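Belmonte Weekend > Home > Features

The Laundry That Never Gets Put Away

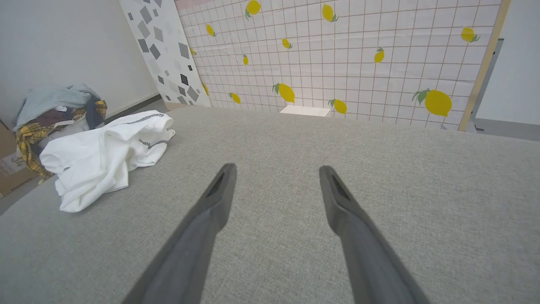

By Analyn Rivera
2019-03-03

Clean clothes in our house spend more time on gray upholstery than in a drawer. A white piece with black-and-white zigzag trim has been sitting out by itself for days, and the pile next to it has a yellow plaid near the bottom and something pale blue sagging on top. There is a cardboard box behind the pile. I meant to fill it with things to give away and have so far put in one belt.

I asked readers in Belmonte how they get from the dryer to the closet, and 31 of them wrote back. Most don't get there. Dinesh Agarwal lives in a one-bedroom on the Hudham side of town and dresses straight from the basket. "I fold when I have company coming," he told me. "I had company in April."

Gerardo Fajardo ran the wash-and-fold counter at Nonier Cleaners for 17 years, and I spent a morning with him learning how the work is done. He starts by pulling out everything large. Blankets, sweaters and heavy shirts get folded first and stacked against the wall, and the heap drops by half before he has touched a sock. Then he sorts what's left by where it will end up. Most people sort by type, he said, and then have to sort again in the bedroom.

He folds a T-shirt face down, sides in, bottom to collar. Anything with trim or stitching along the edge he smooths flat with the side of his hand before the first fold. A crease pressed into a border overnight is hard to get out without an iron, and he hasn't owned an iron since he retired.

His other rule concerns the surface. A couch is too soft and too low, and clothes folded there slide into each other. He uses the kitchen table. I tried it for 11 days. My back felt better and the stacks stayed square, but we had to clear them to eat, so they went to the couch, and by the weekend they had tipped over.

Capucine Picard has the simplest method of anyone who wrote in. She washes one person's clothes at a time and won't start the next load until the last one is in its drawer. With four people in the house, it takes her most of the week — she says she doesn't mind.

I still have the box to deal with. The plaid is probably going in it.

Contact the features desk | © 2019 Belmonte Weekend | Back to top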